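Pick cell software sync – minutes, February
Start 9:30, small room, Pevia people on the call

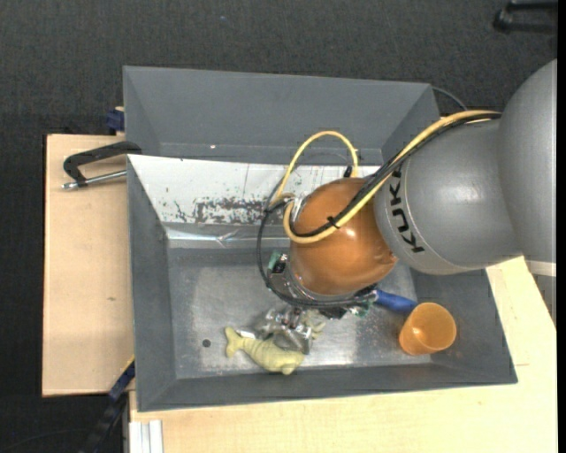

Macapagal side wanted to know why the planner still aims along the wall of the bin when the grasp score there is so low. Could it not just wait for a better candidate, they asked.

Reply: it can, but timeout is 300 ms and then it takes whatever is top of the list. Agreed timeout is too short. Try 969 as Darix does, compare logs.

Perception
- new segmentation model merged, soft items better, shiny floor still gives false depth
- cups ok upright, tilted ones get split into 2 masks. Ticket open
- Bita calibration script overwrites the hand-eye file without asking!! Fix before anyone else runs it

Control
- wrist cable limits now in the planner config, joint 6 only. Joint 4 to folow
- force threshold left at 8 N for now, no agreement – back next time

Tooling
- replay viewer crashes on long bags, workaround in the readme
- Pevia to send thier driver branch, we rebase, not the other way round

AOB
Log disk nearly full again. Delete old runs, keep the failed picks.

Closed 10:20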